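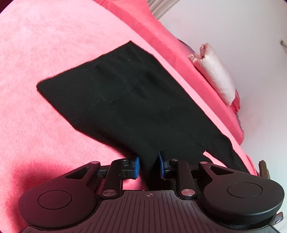

So I finally moved all my class stuff over to Cisero, and I have thoughts!

Some background. I teach two sections of an evening writing class, and up until last spring everything lived in Kumsa, which our school dropped in September with very little fuss. You got an export button and a deadline. I pressed the button the night before the deadline (of course I did) and got a zip with 479 files in it, all dumped into one folder, half of them called some version of "handout final."

The first thing I tried was dragging the whole lot into Cisero and sorting it there. Please don't do this. The upload window takes 18 files at a time and then sits and thinks, and if you click away to check your mail it forgets what it was doing. I gave up a little before midnight, ate some cereal and went to bed annoyed.

What worked much better was sorting on my laptop first. I made seven folders, one for each unit, and anything I hadn't opened in years went into a folder called "attic" that never got uploaded at all. Then I zipped each unit and used the unpack option, which is hiding under the little gear — not under Upload, where any normal person would look for it. Folders stay folders, names stay put, and it took me one pot of coffee.

Links are the sore spot. Every link inside my old pages still pointed at Kumsa, so my students were clicking on the reading list and landing on a login screen for a site we don't use anymore. I fixed those by hand, grumbling the whole way, and I'm sure I missed a few. If you're in one of my sections and you hit a dead one, email me!

Quizzes I haven't touched yet. A couple of people in the comments last time swore by Skullimar for converting them, and I do have it installed, but it wants a file type I can't get Cisero to accept. If you've done that part, tell me which settings you used, because I've got almost a whole unit of grammar quizzes to bring over and I really don't want to retype them.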